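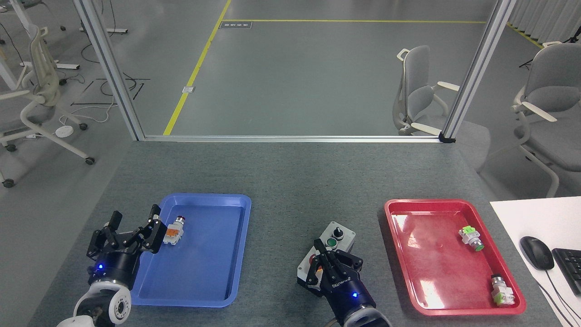 Can a Two-Armed Robot Do the Sorting Work of a Small Shop?

Student project report, Teltelitz Technical School
Author: Nima Sadeghi
Submitted: Thursday, December 14, 2023

1. Background

My uncle has a small repair shop in Tallau where old control boxes come in from farms and workshops. Most of his morning goes to very simple work. He takes a box, tries the buttons, and puts the loose switches into trays. He asked me if a robot could do this for him, and I did not have a good answer. I chose the question as my project.

In the news we read that robots will soon fold our laundry and wash our dishes. I think the control box is a better first test. It is hard, it does not change its shape, and it has clear places to hold. If a machine has trouble with it, a wet towel will be much more difficult.

2. The task

The work place is a table with a gray surface, a blue tray on the left and a red tray on the right. The parts are push-button switch modules and one control box with a selector switch and buttons. Each arm has its own gripper with black fingers.

I divided the task into single actions: pick up a module, move it to a tray, hold the box, press a button. A person does all of them without thinking. For the robot, every one must be practiced on its own and then joined with the next.

3. What was difficult

The first difficulty is lying parts. A module that stands on its base is easy to take from above. When it lies on its side, the round collar gives the fingers a bad surface, and the gripper must come from another angle. The edge of the tray is then often in the way.

The second difficulty is the box itself. It has to be held while something else is done to it, otherwise it slides when it is pushed. The fingers can go around the sides at one end, but the emergency stop button is near that end too, and I had to think about where the hand may touch and where it may not.

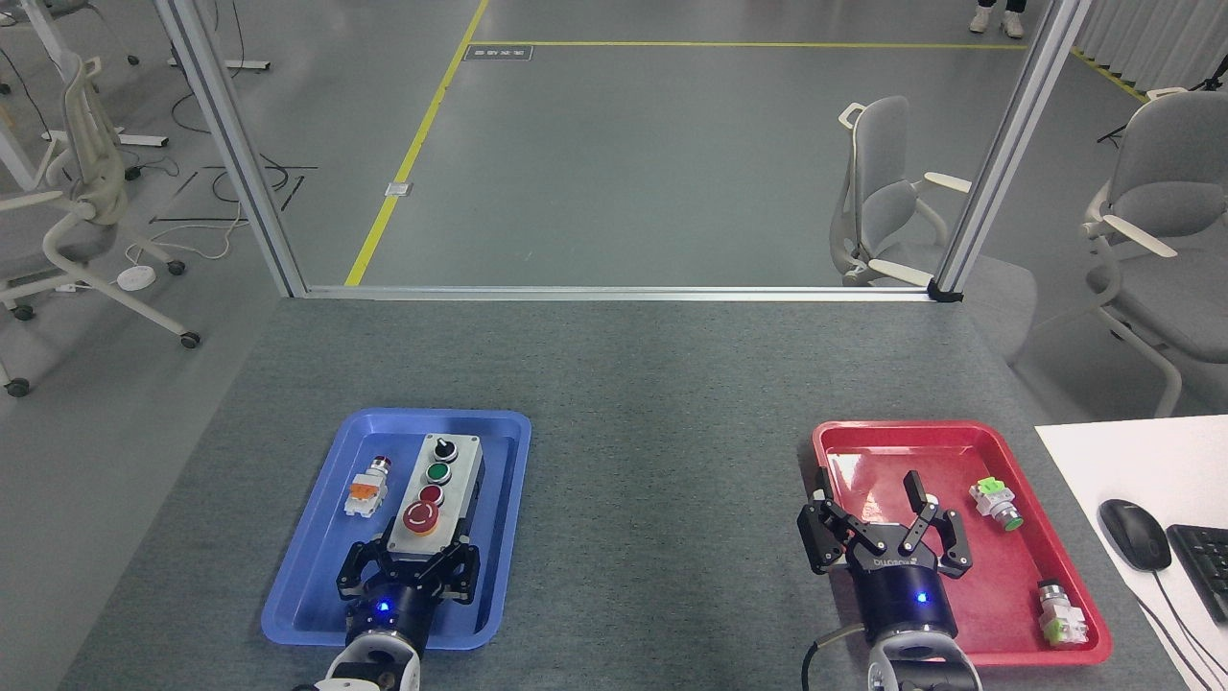 Figure 2. Left gripper holding the near end of the control box in the blue tray; right gripper open over the red tray.

The third difficulty is force. My uncle feels in his finger when a button has clicked. The program I used, called Piltside, knows the position of the fingers but it does not know this feeling. I could not solve this in the time of the project.

4. Can it do the job yet?

My opinion is: partly. Moving hard parts between two trays is a task I would give to a machine, if a person looks at it from time to time. Testing the buttons I would not give to it yet. At home I see even fewer tasks that are ready, as the objects there are soft, or breakable, or in a different place every day.

My uncle read a draft of this report in October. He said he will wait with buying, but he would like to be rid of the trays.

5. Next steps

I want to repeat the work with boxes of other sizes, and with the trays exchanged. I also want to try a soft cover on the fingertips. Mr. Rostami from the school workshop has offered me material for it, and I will begin with the modules which have a metal collar.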